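El acolchado rosa

Mererid Lewis tenía hasta las nueve para vaciar el piso. Eran las ocho y cuarto. Lo primero, el acolchado rosa, siempre lo primero, porque si no se quedaba para el final y al final ya no cabía nada.
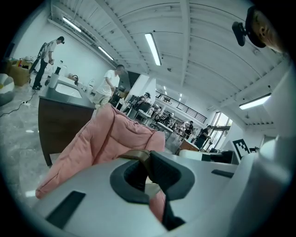
1. La encimera

La jofaina blanca todavía encima. El bidón también. La bolsa marrón, o cesta, la del asa curva, llena de cosas que su madre llamaba «lo de Wegener» y que no eran de Wegener ni de nadie. Mererid la abrió, la cerró. Luego.

El chico de Drisosside miraba hacia abajo, a lo suyo, con aquello negro en la cabeza.

—¿Esto va?
—Va.
—¿Y la caja?
—La caja tambien.

La caja de cartón. Rojo, amarillo, morado, todo amontonado por arriba, imposible de cerrar. Había comprado cinta en Gosus, dos rollos, y los dos estaban ya en el camión. Claro.

2. El camión

Once escalones hasta el portal. Los bajó abrazada al acolchado, sin ver los pies, contando en voz baja como de niña. Olía a armario. A la casa de Lenditeck, a aquel octubre en que durmieron las dos debajo, ella y su madre, con la caldera rota y la radio puesta.

Once. Suelo.

Lo dejó en el asiento de delante. El chico dijo que ahí no, que atrás, con lo demás. Ella dijo que ahí.

—Se le va a manchar.
—Pues que se manche.

Volvió a subir. Le faltaba el aire. La jofaina, el bidón, el bote blanco de la esquina, un tapón que rodó y se metió debajo del mueble y ahí se quedó. Ocho y treinta y ocho. El teléfono sonando en algún bolsillo, el casero seguramente, 56 euros de no sé qué recibo, que esperase.

3. La bolsa

Quedaba la bolsa. La abrió otra vez, de rodillas en el suelo. Trapos. Una receta de membrillo a medio copiar. Un sobre con botones. Debajo de todo, doblado en cuatro, un pedazo de tela rosa, del mismo rosa, con la aguja clavada y el hilo enhebrado.

Un remiendo. Para la esquina, la que se abría.

Se lo guardó en el bolsillo con aguja y todo, se pinchó, dijo una palabrota. Abajo el chico tocaba el claxon.

—¡Que ya voy!

Cerró con la bolsa colgada del codo y la llave entre los dientes. En el segundo escalon se dio cuenta de que había dejado la luz encendida. Siguió bajando.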